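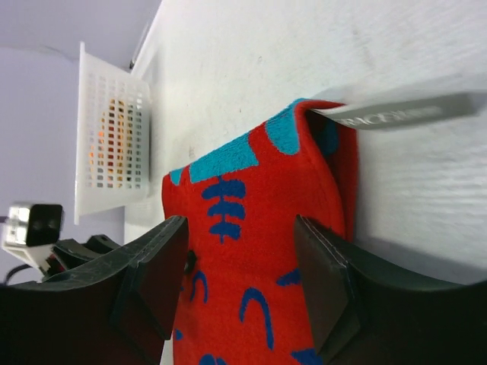
Trip Reports / Automation

So I finally got to the Grirnar open day in September, after missing it twice, and I have been boring everyone at home with it ever since. Here's the long version for those of you who asked (and those who didn't).

Grirnar is out past the rail yard in Rilham, in a long low building with terrible parking. Get there before 9 if you can. I got there at 9:20 and ended up walking in from the garden center down the road. Coffee was free and pretty good, the pastries were gone, and they hand you a lanyard with your name spelled however they heard it on the phone.

What I'd come for was Tastska, their towel and linen handling package. My sister-in-law and I run a small laundry that does pool towels, gym towels and a couple of guesthouses, and folding is the part of the day that eats us alive. Big laundries have big folding machines. We have a table and two sore backs. Tastska is pitched at places our size: one arm, a two-finger gripper, a little camera down by the fingers, and a service plan that I'll get to in a minute because I have feelings about it.

The demo I liked best used a red terry towel with a blue fish skeleton on it, which I would happily buy for my nephew. It hung over the edge of a white table and the gripper had it pinched between two chunky black fingers. I'd always pictured something soft and rubbery for cloth, so these big blocky things surprised me! The left one's scuffed too, which I took as a good sign. I trust a demo more when the equipment looks like it has been used on something besides visitors.

Kinga Bognár ran our group and she was great, very patient with a bunch of laundry people all talking at once. I asked why she'd picked such a loud towel. She said plain white is what every customer sends in, so that gets its own session after lunch, and she wanted us to have something we could follow from the back row. Fair enough. You really could see which part of the towel was where, even from behind the tall guy from the hotel supply place.

She also talked a lot about the edge. Picking up a towel from the middle is easy, she said, and pretty useless if you want a neat fold, so a lot of the setup work goes into getting hold of it near a corner or along a side. Thick terry doubles over on itself and then there are two layers where you wanted one. I do this with my hands all day and had never once thought about it. I went home and watched myself fold for a while and felt very strange.

The white towel session was slower. Two went fine, one came out as a sort of lump, and Kinga just put it back in the pile and carried on, no speech about it. I liked her for that.

Now the money. The part we'd be looking at is a lease, with a setup fee of 4000 on top, and for that you get the table layout done at your place and 4 training visits. After that there's a 90 day stretch where you can send the whole thing back, but the setup fee stays with them. I asked if the training visits could be split between two sites and got a "probably," so if you're interested, get that in writing.

The service plan is where I started grumbling. Phone support only covers office hours. We start at 5 in the morning! If the arm quits at 5:30 with a gym order due at 8, I'm folding by hand until somebody at Grirnar gets in. I wasn't the only one who brought it up, and they said an early line is being looked at through Szénási, the outfit that does their field repairs. No date on it, no price.

A few other things, in no order:

It's quieter than our dryers. You can have a normal conversation next to it.

They want a clear table and steady light. Our folding room has one window and a tube that flickers, so that's an electrician for us before anything else.

It doesn't sort. You still have to get the towels out of the cart and split them by customer, and I was hoping for more there.

Fitted sheets: everyone asked, everyone laughed, the answer is no.

I stayed through the afternoon and had another go at the towel table once the crowd thinned out, mostly to ask about lint. Kinga's answer was to wipe down the fingers and the camera at the end of each shift, and to do it sooner with new towels, which shed like crazy. That we can manage.

We haven't decided. My sister-in-law wants to see it run with our own stuff, the heavy gym ones especially, and Grirnar will do that if you bring a bag in and book ahead. I've got the bag packed by the back door. If anyone here has already signed up for Tastska, I'd love to hear how the first few weeks went, and whether you ever got through to a person before 8.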